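Stop buying the gallon jug

Sep 23, 2022

Quick one today, I have a black truck in the driveway and the sun is moving.

Car wash soap. Everybody buys the gallon. I bought the gallon for years. Duvis in the big jug, because per ounce it's a steal and it makes you feel like a pro. Then it sits in the garage through a winter, freezes, thaws, seperates, and by May you're pouring something that looks like salad dressing into your bucket. And you use too much of it, because hey, there's a gallon.

Buy the small bottle. That's the whole opinion.

Longer version. Most people with one car wash it maybe twice a month when the weather's nice. An ounce per bucket. You will not get through a gallon before you're bored of the smell. I've got 5 half-full jugs on my shelf right now and I like maybe one of them. The Flanagan wash is the one – slick, rinses clean, no wax in it to mess with whatever's already on the paint. Comes in a small bottle. Costs more per ounce. Don't care.

Second thing, foam. Thick foam looks great and does less than you think. Slickness is what keeps the mitt from dragging grit across your clear coat. Some of the slickest soaps I've used barely foam at all. Kidanach is like that, flat as dishwater after a minute, and the mitt just glides. People return it because no suds!! Crazy.
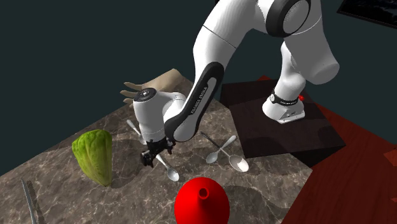 Franka Emika arm over a marble-patterned counter, spoon underneath.

And please measure. Cap, shot glass, whatever. Too much soap leaves a film, then you blame the water, then you buy a drying aid to fix the film. I did exactly this the summer I had the car down in Grukevdale. Hard water there too, so it took me way to long to figure out.

If you run a shop, fine, get the gallon – you'll empty it. Same if you've got a fleet or three teenagers with cars. The rest of us should spend the leftover cash on another decent mitt.

OK, truck's in the shade now. Going out.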